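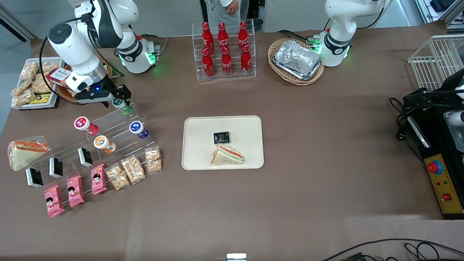
Fimden Two-Shelf Snack and Drink Stand: Review

Posted 2023-02-23

I bought the Fimden stand in August for the break area at the print shop where I work. There are 11 of us, and before that the snacks lived in a cardboard box next to the coffee maker. Chips got crushed, tea bags ended up in the bottom under the granola bars, and people bought things we already had.

The stand cost 40 dollars from Bungate, plus shipping. It came in a flat box with two shelves, two side panels, a divider set and a bag of screws. Assembly took me 17 minutes with my own screwdriver. The small wrench in the bag is too short to get any leverage on and I threw it out. Peel the protective film off before you put the panels together. I left it on one side and had to take four screws back out.

The lower shelf is for drinks and holds cans well. Standard cans stand in two rows and slide forward if you load from the back. Tall bottles don't fit under the upper shelf, so ours stay on the counter. Juice boxes fit but tip over when the row is half full.

The upper shelf is for packets. It has a raised lip in front that keeps things from sliding off, and the dividers click into slots. I use three of the five. With all five in place the sections are too narrow for anything except gum and tea bags. Small bags of chips stand up fine with three.

The panels are clear and they scratch. I wiped ours with a paper towel the first month and there are fine lines all over the left side. A damp microfiber cloth works better. The Fimden sheet says not to use glass cleaner, and I haven't tried it. Crumbs collect in the divider slots. An old toothbrush gets them out.

It is rated for 25 pounds. We have never come close to that on top, but the lower shelf has been full of cans since fall and has not bowed. One of the rubber feet came off in November when I dragged the stand across the counter. I glued it back on and it has held.

I looked at two others first. The Kobori stand has three shelves and looks better made, but it is 125 dollars and too deep for our counter. Jistlow sells a wire one for less than the Fimden. We had a Jistlow rack at my last job and small items fell through the gaps all day, so I passed.

Bungate was fine to deal with. The first box was missing a divider and they mailed one out in a week without asking for a photo.

Things I would change: a taller gap over the lower shelf, a real wrench or none at all, and feet that screw on. I would also like a label strip on the front. I'm using masking tape - it works but it looks like masking tape.

Four out of five. I'd buy it again for a small office. For more than 15 people, get something bigger or plan on refilling it every day.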